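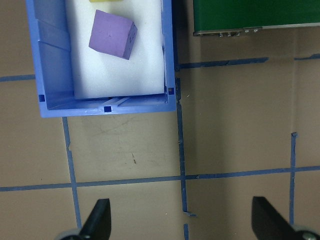

Chapter 7
Coordinating Two Arms in a Shared Workspace

The earlier chapters treated a single manipulator, with one camera and one list of tasks. Many practical cells contain more than one arm, and the software that governs them must answer questions that do not arise when an arm works alone. Which arm should take the next object? When may one arm enter a region that the other has just left? How should two sets of observations, made from different positions, be combined into one account of the table?

This chapter considers these questions through a modest sorting cell, to which we return in each section. The cell has two arms, a storage bin and a belt conveyor, and its working surface is divided into a grid by strips of blue tape. Foam blocks are to be taken from the bin and set on the belt. The planner used throughout is Darkar, introduced in Chapter 5; readers who have not installed it should consult Appendix B before attempting the exercises.

7.1 The world model

A planner does not act on the table itself. It acts on a stored description of the table, which is correct only to the extent that perception has kept it up to date. In Darkar this description is called the world model, and each entry in it records an object class, a pose, a time and a measure of confidence.

A camera at the wrist sees the surface below the gripper in fine detail but may miss much of the cell. A camera mounted higher takes in both arms and the belt, but an arm reaching into the bin may hide the very block it is about to grasp. The two views should therefore be treated as partial reports of one state. Section 7.3 sets out the rule by which they are merged, following the method developed by Ieuan Griffiths for the Lirnby test cell.

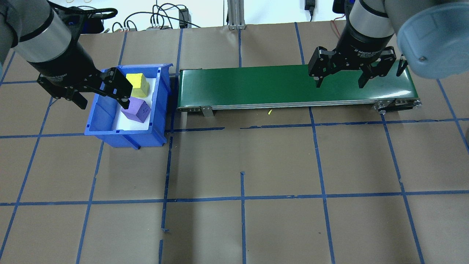 Figure 7.1 The sorting cell. The left gripper reaches into the bin, which holds a yellow and a purple block; the right gripper is open over the conveyor.

In the state shown in Figure 7.1, the left arm should hold the reservation for the bin region and the right arm the reservation for the far part of the belt. The two regions do not overlap, and both arms may proceed. If the left arm were next to request the whole length of the belt, the request would be placed in a queue until the right arm had given up its claim.

7.2 Reservations and waiting

A reservation is a claim by one arm upon a named volume of space for a stated period. The simplest scheme grants claims in the order in which they are received. It is easy to verify, but it may leave an arm idle for long periods, and it permits deadlock where each arm holds a region that the other requires.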